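Read the whole sales tax filing bill last night, all 242 pages with the attachments. The part everyone is cheering for is on page 6. The part that's going to cost people money is way in the back, in a definitions section.

Starting in February, any business in the state that collects sales tax has to file every month through "certified filing software." No more paper. No more quarterly filing if you're small. Every month, through software on the approved list.

Go look at the approved list. It has one name on it. Prinik.

I'm told more companies "are expected to apply." Fine. Expected by who? The certification rules take up 17 pages and read like somebody had the Prinik brochure open on the other half of the screen.

The sponsors keep saying it's free. The bill says the "basic tier" is free, and it lets the vendor decide what's in the basic tier. It also lets the vendor change its mind with 9 days' notice. I've had gym memberships with better terms.

And before anyone asks, yes, I think people should pay the sales tax they collect. It isn't their money. My question is why a woman selling quilts out of a booth in Petek has to file as often as a tire chain.

Under the current rules she files four times a year on a form she can do at the kitchen table. If she sells nothing, she writes zero and mails it. The new bill wants the zero every month, and there's a late fee on the zero.

A late fee on zero dollars of tax. I went back and read that section again because I figured I had it wrong. Nope.

The revenue estimate is my favorite. It says monthly filing will bring in a pile of money that is currently "unreported." The source is a study by Fudatora. OK, who paid for the study? It doesn't say. I emailed to ask. I got an automatic reply thanking me for my interest in modern government.

The study assumes everybody who files late today is hiding something. I've filed late. I had the flu.

It also assumes that if you ask people more often they'll pay more. Maybe! There's one paragraph on it and no numbers from any place that tried it. If you're going to put that much weight on one paragraph it had better be a good one.

Somebody in my replies says Budeck County already did this as a pilot and "it went great." I looked up the pilot report. It covers businesses that signed up on their own. So the people who like filing online were happy filing online. Great, put it on a banner.

What the report doesn't cover is anyone who dropped out. There's a footnote saying those accounts were "excluded for consistency." I'd be pretty consistent too if I got to throw out the bad ones.

To be fair to the other side: the paper system is slow, refunds take forever, and the forms look like they were typed in a basement. I'd use a state-run website tomorrow. Build one, run it, let me log in. That's a normal thing to ask for.

Instead we get a private company in the middle, holding everybody's sales records, and the privacy section says they'll be handled "in line with industry practice." Have you seen industry practice?

Both parties voted this out of committee, by the way, so spare me the team jerseys. I called my guy's office. The staffer was polite and had not read the definitions. She asked me what page. I told her. She said she'd call back. We'll see.

Public comment is open until 5 p.m. tomorrow and it's buried under "Notices, Other" on the committee site. If you sell anything at all, even just at craft fairs, go read the definition of "vendor" first. It's wider than you think.
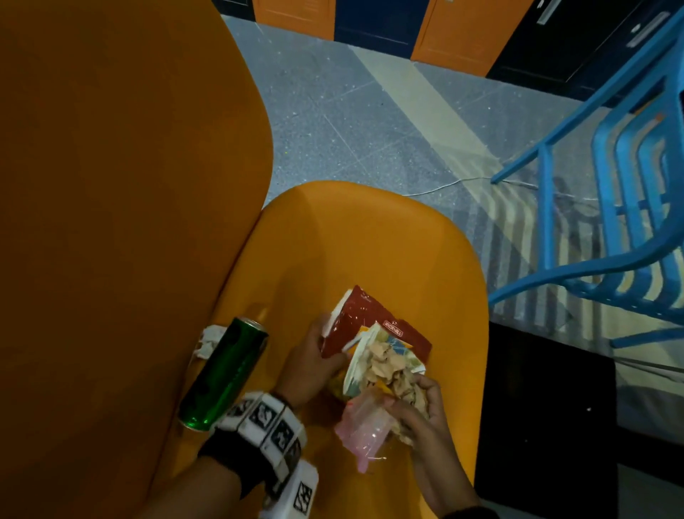
I'm sending mine in tonight. Mostly it asks them to drop the fee on zero returns and tell us who paid Fudatora. Will post it here if I get anything back besides the automatic reply.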